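Week 5 notes: collecting demonstrations

Okay, so last time we talked about what the policy needs, and I promised we'd get to where the examples come from. Short answer - from you, one garment at a time! The set we're using this term, Flevau, has 3689 episodes in it, and every one of them started with a person deciding how to pick something up.

Laundry is a great place to learn this stuff (and a terrible place to be impatient). A box has maybe a handful of sensible grasps. A shirt has as many as it has wrinkles, so two people doing the same task can give you data that hardly looks related. Before you record anything, agree with your partner on a strategy and write it down. Ours for the two-arm hold is one gripper per top corner, lift, pull the edge snug, then pause.
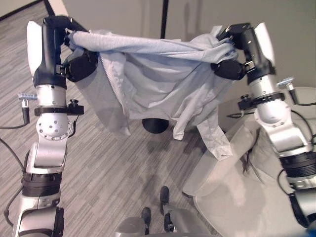 The pause matters more than you'd think. People love to rush from one stage to the next, and then the model never gets a clean look at the state in between. I ask for a full breath before the next move. Same goes for mistakes - if you drop a corner, don't stop the recording! Go back and get it. Recoveries are gold, and in the first 300 episodes we had hardly any of them.

Keep the wrist views too, even though they eat disk space. Up close you get folds that the head camera can miss completely, and that's usually where a grasp goes right or wrong.
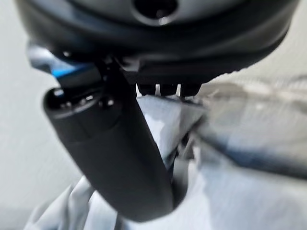
Junpei Aoki wanted to know whether the fumbled grasps shouldn't be thrown out before training, seeing as the model will copy whatever it's shown. Fair question, and we went back and forth on it for a while. My rule is to keep a fumble if it ends in a fix and tag it, and to drop it if the operator just gave up. After that pass the Morrison subset came down to 268 episodes.

For Sunday: record your own batch, tag it, and upload it with your strategy note.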